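Changes to household organics collection from October

11 Jan 2023

Residents of Vitidside and Lultirside will move to a single organics collection service in October. The change follows the end of the two separate contracts under which the districts have been serviced, and applies to all detached and semi-detached dwellings, as well as to apartment buildings that currently receive a shared green bin. Properties on the rural roads north of Farahani Creek are not included at this stage and will continue to use the drop-off bays at the Gamari Road transfer station.

Under the present arrangements, Vitidside households may place garden material only in the green bin, while Lultirside households may also include fruit and vegetable scraps. From the changeover, both districts will follow the same rules. All food scraps will be accepted, including meat, bones, dairy products, bread, rice, coffee grounds and loose tea. Lawn clippings, leaves, weeds and small prunings will continue to be accepted. Branches must be no thicker than an adult's wrist and must fit inside the bin with the lid closed.

Collection frequency

The green bin will be emptied every week. The red-lidded rubbish bin will be emptied every 2 weeks, alternating with the yellow-lidded recycling bin. Collection days will remain as they are for most streets. Where a day must change, a notice will be placed in the letterbox before the new service begins, and a revised calendar will be enclosed.

Bins should be at the kerb by 6 am, with the wheels facing the property and a clear space left on either side. Residents on Gamari Road between the roundabout and the rail crossing are asked to continue placing bins on the northern footpath only, as the collection vehicle cannot stop safely on the southern side.

Kitchen caddies and liners

Each eligible household will receive one kitchen caddy, one roll of compostable liners and a printed guide. Delivery will take place street by street in the weeks before the changeover. Caddies will be left at the front door or, in apartment buildings, with the building manager. An initial quantity of 1,000 caddies has been set aside for apartment buildings, where the shared bins will also be fitted with new signage.

Only liners carrying the Australian compostable certification mark may be used. Bags marked "degradable" or "biodegradable" are not suitable and will be treated as contamination. Residents who prefer not to use liners may wrap scraps in newspaper or empty the caddy directly into the green bin. Replacement liners will be available without charge from the customer service counters at Vitidside Library and the Lultirside Civic Centre on presentation of a rates notice, lease or other proof of address.

Results of the Farahani Estate trial

A trial of the combined service was conducted last year at Farahani Estate, with 200 households participating. Of these, 93 returned the closing survey. The responses have informed several adjustments to the service. The caddy now has a lid that locks in the upright position, the guide has been reduced to a single folded sheet, and larger households may apply for a second rubbish bin at the standard annual charge.

The most frequent concern raised in the survey was odour during the warmer months. Respondents also asked for clearer advice about items that fall between categories, in particular takeaway containers, drinking cups and coated paper. The guide has been rewritten to address these questions and a translated version will be available on request.

Cups and food containers

Cups of all kinds are to be kept out of the green bin. This includes cups and containers labelled as compostable, which cannot be distinguished reliably from conventional plastic at the processing facility and are removed with other contaminants. Rigid plastic cups should be emptied and placed in the rubbish bin unless the guide lists them as recyclable. Reusable cups in good condition may be donated.

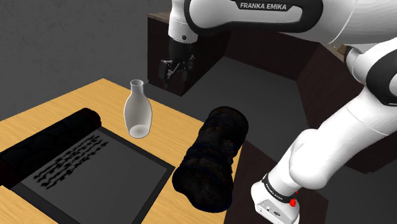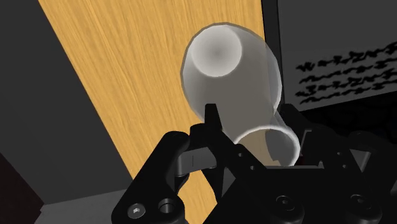
Paper towel and plain paper serviettes may be placed in the green bin if they have been used only with food. Pizza boxes may be included when soiled, torn into pieces no larger than the opening of the caddy. Clean boxes should be flattened and placed in the recycling bin. Tea bags, nappies, pet litter, vacuum cleaner dust and treated timber are not accepted in the organics stream.

Contamination

Collection crews will carry out brief visual checks of green bins during the first months of the service. Where unsuitable material is found, a tag will be attached to the bin handle explaining what should be removed. A bin tagged on three consecutive collections may be left unemptied, in which case the resident will be contacted by letter before the next scheduled service. No penalty will apply during the introductory period.

Reducing odour

Residents are encouraged to empty the kitchen caddy every second day in summer and to layer food scraps with garden material or shredded paper. Meat and seafood scraps may be kept in the freezer until the night before collection. The green bin should be stored in shade where possible, and put out every week even when it is only partly full.

Assistance and further information

Residents with limited mobility who already receive the assisted collection service need take no action; the arrangement will be extended automatically to the weekly green bin. Households with medical waste or with children in nappies may apply for additional rubbish capacity. Application forms are available at both customer service counters.

Information sessions will be held at Vitidside Library and at the Lultirside Civic Centre ahead of the changeover. Times will be published in the next issue of this newsletter. Owners corporations wishing to arrange a briefing for their residents should submit a written request to the Waste Services office at the Gamari Road depot, stating the number of dwellings and the location of the shared bin enclosure.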